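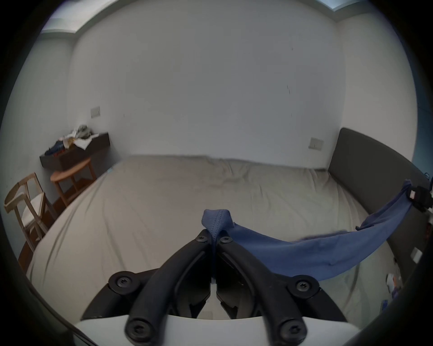

The bed with its grey headboard and fitted sheet.

I have wanted to write about the coat for a long time, and now in June I finally have the patience for it. It is a strange season to think about wool, I know. But my tailor told me that the warm months are the right time to bring a winter coat for repair, and he was correct. In November everybody remembers at the same moment that their lining is torn.

The coat is a long overcoat in charcoal herringbone, double-breasted, with wide lapels and a half belt at the back. I bought it second-hand in Vovville in my first winter here, when I did not yet understand what the word "windchill" meant. The label inside says Wisden, in gold thread, and under it is the size and nothing else. I paid 128 dollars, and at that time it felt like a very big sum for something that another person had already worn. I have worn it for 9 winters.

The wool itself is in beautiful condition. There is a little shine on the cuffs where I rest my arms on the desk (I keep my coat on when I answer the first emails of the day, it is a bad habit) and one small moth hole under the collar, which you can't see unless I show it to you. The lining was another story. It was a thin burgundy acetate, and first it opened under the left arm, then under the right arm, then along the whole back seam. For two winters I put my hand into the sleeve and it came out between the lining and the wool. My colleagues at the coat rack became used to watching me fight with it.

I tried to repair it myself. I can sew a button and shorten trousers, so I thought I could close a seam. The problem is that old acetate does not hold a stitch. Each time I closed one place, the fabric gave up one centimetre further on. I used iron-on patches too, from Rorar, and I don't recommend them for this purpose. They are fine for the knees of children's jeans, but inside a coat they are stiff and they make a small noise when you sit down.

So in April I went to see Braulio Contreras, who has the alterations shop behind the bakery. He turned the coat inside out on his table and looked at it for quite a long time without speaking. Then he said that a repair was not possible and that it needed a full relining. I asked about the price. He gave it to me, and I went home to think.

I will be open about the money, as I searched for this kind of information myself and I found very little. The full relining was 600 dollars with fabric, two new inside pockets and the moth hole rewoven. I could buy a new coat for this. I went to two shops downtown to look at what such a coat would be. The ones at this price were mostly polyester with a little wool, and the shoulders were soft like a bathrobe. There was one nice coat in navy, but it closed with a zipper hidden under the buttons and I could not make peace with that.

I said yes to Braulio the next week.

Choosing the lining took me more time than choosing the coat did. He had a book of samples from Ekwueme, with the small squares cut with zigzag edges, and I took it to the window because the lamp in the shop is very yellow. There were three families of fabric. The polyester ones were cheapest and strongest, but he warned me that they would be sweaty on the bus. The silk was lovely and I did not even ask. In the middle was cupro, sometimes called Bemberg here, which is made from cotton fibre. It slides over a sweater easily and it feels cool when you put your hand in. I chose cupro.

For colour I wanted at first the same burgundy, out of loyalty. Then I saw a dark bottle green with a very fine stripe, and I changed my mind. For the sleeves he advised a different fabric, a cream twill with grey stripes. It is an old habit in tailoring, he said, and the twill is heavier, so it lasts longer where the arm rubs. I was not sure about the two together. Now I look at the stripes every time I take the coat off.

A few things I learned, if you are considering the same work:

Ask about the pleat. A lining needs a pleat down the centre of the back, so that it can move when you reach forward. My old one had been made with almost none, and Braulio thinks this is why it tore.

Empty the pockets before you bring the coat. Mine had a hole, so between the lining and the wool there were coins, a lip balm, a parking ticket and one button from a completely different coat. He gave them to me in an envelope.

Have the coat cleaned first, and only once. My dry cleaner, Colton Lachance, told me that I was cleaning it too often. Every spring is enough, and during the winter a brush with natural bristles does the rest. You brush downward, with the nap, and you do the shoulders and the collar more carefully than the other parts.

Decide about the pockets at the beginning. I asked for one deep pocket for the phone and a narrow one for reading glasses. If you ask later, the tailor must open the facing again, and he will charge you, with good reason.

The work took 9 weeks. Braulio had said six, but wedding season came in the middle and all the bridesmaids of the town were in front of me. I did not mind so much, it was raining and I have a raincoat. When I came to collect it he made me put it on in the shop, over a T-shirt, with the door open and people passing in shorts. My arm went into the sleeve in one movement.

The coat hangs now in a cotton bag at the back of the closet, on a wide cedar hanger which I also bought from him. I still have the old Wisden label. He had unpicked it carefully and asked me if he should sew it back on the new lining, and I said yes please, in the same place. He put it a bit lower, because of the glasses pocket.

Next I must do something about my boots. The left heel is worn down on the outside and I have been walking a little crooked since March.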